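Werkstattbuch, Sa 18. Februar
Testküche Rondel, Menüentwicklung fürs neue Restaurant im Hotel Skanden

1. Fond
Kalbsfond seit gestern Abend auf dem kleinen Herd, heute früh passiert. Ausbeute 742 g nach dem Reduzieren, das reicht für die Probe am Nachmittag. Geschmacklich gut, aber zu viel Sternanis. Beim nächsten Ansatz die Hälfte nehmen und erst nach dem Abschäumen zugeben. Omolara Shehu will ihn außerdem weniger süß, also Karotte reduzieren.

2. Ente
Brust auf der Haut angebraten, dann im Ofen. Zwei Durchgänge, einmal mit 40 Minuten Ruhezeit im Wärmeschrank, einmal mit 31. Die kürzere Variante war saftiger, die Haut blieb bei beiden nicht knusprig genug. Vor dem nächsten Versuch offen im Kühlhaus trocknen lassen, mindestens über Nacht. Lack von Sikder nicht mehr verwenden, klebt und wird bitter.

Lötkolben, Griff umwickelt:
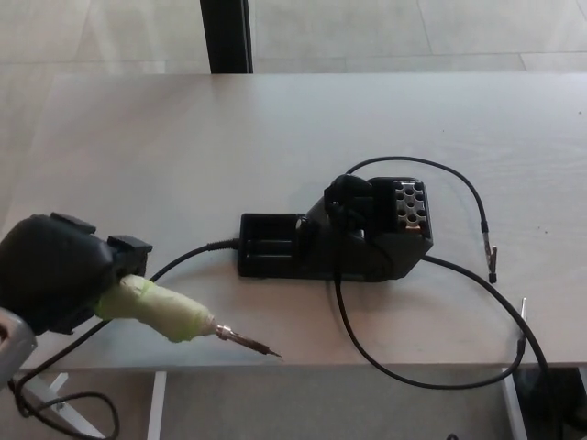
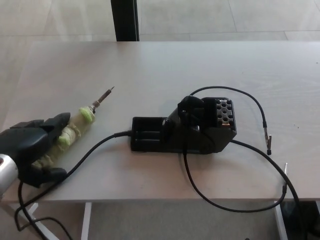
3. Dumplings
Teig mit kochendem Wasser angesetzt, ließ sich gut ausrollen. Füllung Garnele und Wasserkastanie, noch zu feucht, drei Stück sind im Dämpfer aufgegangen. Garnelen besser abtropfen und grob hacken. Mehl von Prullov ist in Ordnung, kann nachbestellt werden.

4. Karte
Omolara möchte höchstens fünf Vorspeisen. Der Gurkensalat fällt vermutlich raus, Entscheidung nach der Verkostung. Eröffnung bleibt bei September. Weinbegleitung ist offen, der Sommelier vom Skanden hat noch nicht zurückgerufen.

Offen: Dämpfeinsätze bestellen (2 große), Sternanis neu abwiegen, Rezeptblatt Ente mit der kürzeren Ruhezeit ausdrucken.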